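From: Mhairi MacRitchie
To: sirnance-declutter list
Date: 10 Aug 2022
Subject: Re: [declutter] clothes and cables in the same heap, where do you start

Quick one between two other things so forgive the typing.

Birsen, I had exactly your problem after the Lopes move and I did it wrong the first time, so read this before you start pulling. I pulled. Got a knot the size of a cabbage and a bent clip on a good network cable.

Start with the cloth. All of it. Clothes are easy, they have no ends. Lift them off, shake, fold, gone. Then what's left is a cable job and your head is in one place. If you go back and forth between the two you finish neither, you just stand there holding a sock and a power lead. 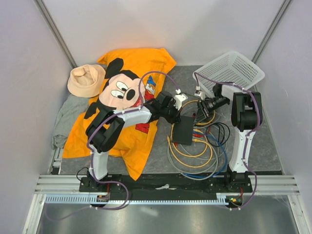 Anyway. T-shirts with a big print: fold so the print is on the outside and facing up. I know Hülya says print inside to save it from cracking and she's probably right for storage, but for a basket you dig in every day you want to see which shirt it is. Spread it flat first, smooth from the middle out, sleeves in, sides in, then up from the hem. Don't iron right on the print. I did that once, never again.

Gray stuff goes last in the folding. Gray cloth is always the mystery item, you think it's a rag and it's somebody's good sweatshirt. Open it all the way before you decide.

Now your question about the cables, quoting so people can follow:

> On the cables, Birsen Dağdelen wrote:
> Hi all, new-ish here. I'm clearing the back room and everything ended
> up in one pile, kids' shirts, a sun hat, a load of network cable, the
> little switch box with things still plugged in. I have one plastic
> basket and no patience. Do I unplug everything first or untangle first?
> And does the basket go to the clothes or the cables? Zübeyde told me
> cables but the ends poke through the holes and it drives me crazy.
> Also how long do you all make your cable ties, I bought a bag of 200
> and they look tiny.
> Birsen

Unplug first. Put a bit of masking tape on each end before you do, write where it went, even just a number that matches the port. Then power off, power lead out, then the network ones. Press the clip all the way down, don't wiggle it. Once the box is out of the middle the whole tangle loosens by itself, most of it anyway. The box is what's holding it together.

Then sort by color, it's the fastest thing. All the yellow out, then the blue, then gray. Black last since black could be anything. Don't look for the ends, look for the loops, and open up the loops. Loose is good. Coil each one over your hand, one tie, next.

Ties: the tiny ones are fine for one cable. For a bundle you want the hook and loop kind. I bought a roll from Trisutura, cut it myself, it was cheap and I still have most of it. Don't use the plastic zip kind on anything you'll need again in October, you'll be at it with scissors and you'll nick the cable. Duygu did.

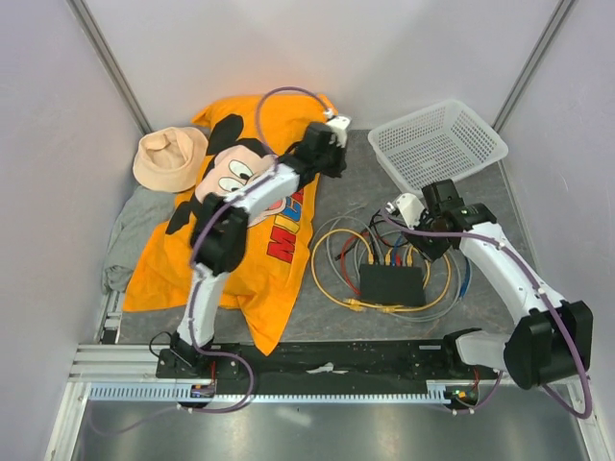 The basket goes to the clothes. Sorry Zübeyde. Anything with holes in the sides is for things that need air and don't have ends, and cables have nothing but ends. Mine was an Umero one and every plug found a hole to stick out of. A white mesh one like that, put it by the wall right where you're folding, don't make yourself walk across to it. Folded shirts stood up on edge, so you can pull one out without wrecking the rest. The hat does not go in with the shirts. A bucket hat with the crown pushed in and the brim curling is going to stay that way if you pile two pairs of jeans on it. Push the crown back out, stuff it with a small towel, leave it on a shelf or on top of everything. If the brim's gone wavy, damp cloth, flatten with your hand, leave it overnight.

Cables get a box with solid sides and a lid. Shoebox is fine. Label on the short end, becuase that's the side you see on the shelf. Power leads in a separate bag inside the box or they'll grab everything else.

What I'd keep: one spare of each length. What I'd let go: anything with a broken clip, unless you own the crimping tool and will use it. I said I would. I have 50 of the little plastic ends in a drawer.

Hülya, do you still have that folding board? Birsen could borrow it, and I'd like a turn after. Also whoever took the label maker home from the last swap, please bring it back, tape is 2 for 1 at the moment so I can fill it up.

Got to run, somthing's boiling.

Mhairi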